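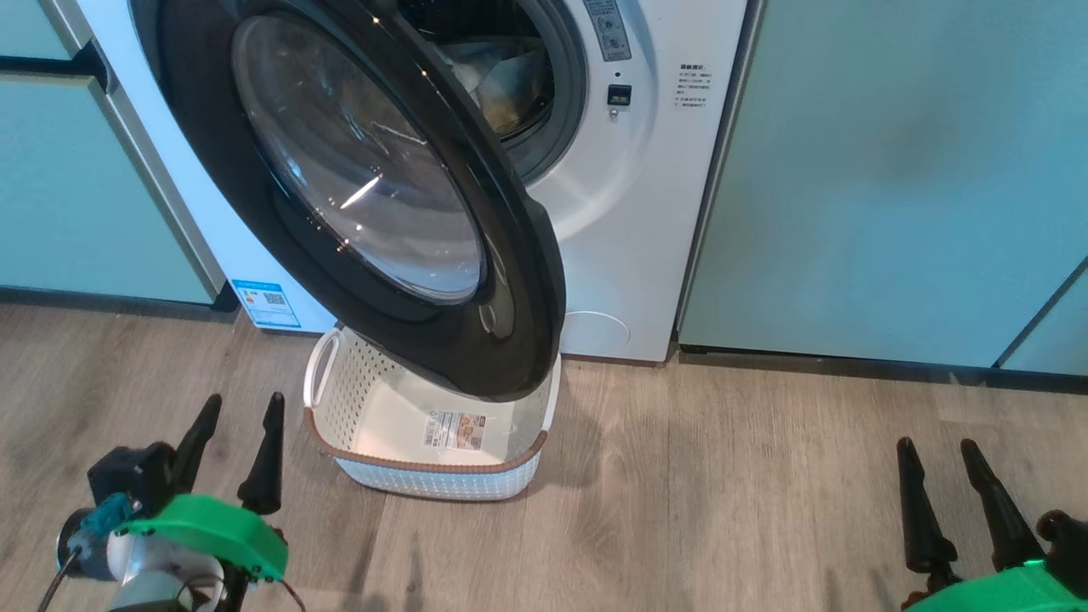 Every laundry guide I have read this month says the same thing: "empty the drum as soon as the cycle ends." Fine. Into what? They never get that far. So, a thread about front loaders, baskets, and advice I don't believe.

Background for anyone new. I did laundry in a top loader for most of my adult life. Now I live with a front loader wedged between two kitchen cabinets, and the internet has opinions on how I should be using it. I've been testing the opinions one at a time.

Opinion one: put the basket on the floor right under the door opening and just "let the clothes fall in." I have watched this in a dozen how-to clips. In the clips the clothes fall in. In my kitchen one sleeve goes in and a fitted sheet goes on the floor with a sock inside it.

The trouble is the door. On a front loader it swings out and sideways and then hangs there over the basket like a big glass soup bowl. You end up reaching around it. Maybe it's better if your door opens flat against the cabinet. Mine doesn't.

Yes, I tried pushing the basket tight up against the front of the machine. That's better for the stuff you drag over the lip of the rubber. It's worse for your shins, and you can't get a knee in.

Opinion two: get a rectangular basket, never a round one. I'll give them this one, grudgingly. A rectangular basket sits square to the machine and leaves less of a gap for underwear to escape through. I held out on this for years out of pure stubbornness.

Opinion three: the basket must have holes, "so the laundry can breathe." Can somebody explain to me what a clean wet towel is breathing for the two minutes it takes to get to the line? I like a basket with holes because it's lighter. I don't think it does one thing for the towel.

For dirty clothes that sit all week, OK, holes. I'll accept holes.

Handles! A loop handle that stands up by itself is nice until you're loading and it's in the way on the side you're reaching from. Fold it down before you start. I forget every time and hook a bra strap on it.

Somebody asked which brand. I've had a Tratton and a Varkent. The Varkent cost more and the rim cracked in September. The Tratton is still going. I'm not telling you to buy a Tratton. I have owned exactly one of them and that is not research.

Also take the paper label out of the basket before you use it. I say this as a person who did not, and who then peeled bits of damp label off the back of a good shirt.

Opinion four, the big one: never leave washed clothes in the drum, they'll smell within the hour. I was told this by my mother, by two neighbors and by a man selling me a washer. So I left things in. On purpose. With notes.

A load of plain cotton shirts, door shut, 30 minutes: nothing. Same shirts, overnight, door shut: yes, OK, that swampy smell. Overnight with the door wide open: much less, though the ones at the bottom were wrinkled like old maps.

So what I believe now is that an open door buys you time and the one-hour rule is something people say to each other. My kitchen is cool and fairly dry. If you live somewhere sticky your results may be awful, please don't write to me.

Reply from my friend Thongchai Boonyarit, who I'm quoting with permission: "You ran an experiment with shirts. Try towels." He's right. Towels went sour a lot faster. I had to wash them again and I was annoyed with him all evening.

Opinion five: leave the door open between loads, always. I do think this one's sound. The rubber ring around the opening holds water in the bottom fold, and you can put a finger in there and feel it. Wipe it with an old rag. Check for coins and hair ties while you're down there.

What I don't buy is the special wipe they sell for it. Gill has a tub of them, Solonik has a spray. I used the Gill wipes until they ran out and went back to a piece of T-shirt. Couldn't tell the difference, and the T-shirt was free.

If you have small kids or a cat, the always-open-door advice needs a big asterisk, and the people giving it never seem to add one. Look in the drum before you start a load. Every time.

Opinion six: "sort your basket the night before so you can load in the morning." Who are these people. I load in the morning by picking up what's on the floor.

The stickers. Somebody wants to know if you should peel the stickers off the front of a washer. The energy one, do what you like after you've read it. The one with the list of notices I would leave alone, even if it's ugly, even if you can't read the language it's in. One day a repair person may want it. I have no proof of this.

I also see people telling renters to build the washer in behind a matching door so it "disappears" into the cabinets. Has anyone doing this tried to air out a drum with two doors in front of it? I'd take a plain white machine sitting in the row between the cabinets. It's a washing machine. I know what it is.

Gaps, though. Whatever you do, the slot between the cabinet and the side of the washer will fill up with lint and one sock. I have a long wooden spoon that lives on top of the machine for this and may never touch food again.

Another one doing the rounds: wood-look floors and front loaders don't mix, you need a rubber mat. My mat slid. It also trapped a puddle under itself that I didn't find until I moved it to sweep. I gave up on the mat and keep a rag handy. If your machine walks when it spins, get it leveled, a mat won't fix that.

Little hatch down low on the front? On mine that's where the drain filter lives. I ignored it for far too long. Shallow tray, old towel, open it slowly. I got a button, a bobby pin and something gray I chose not to identify. Check your manual first, they don't all drain the same way.

Back to emptying, where I started. The method I've landed on: door all the way open, basket a hand's width back from the machine, kneel beside it instead of in front. Pull the small stuff out first. Big things last, lifted, never dropped.

Is that faster than the floor-drop in the clips? I timed it over a few loads and no, it's a little slower. But I'm not rewashing pillowcases that landed on the kitchen floor, so I'm counting that as a win and you can argue with me if you want.

A few of you already are. To the person who says a basket on a chair solves everything: I tried it. The door hits the chair.

To the person who says to use a bag: a wet bag of jeans, really? You carry it then.

And to everyone asking about vinegar in the softener slot, that's a whole other thread and I'm going to need a month of towels first. I've got one load sitting in the drum right now while I type this — yes, door open — so let me go deal with that.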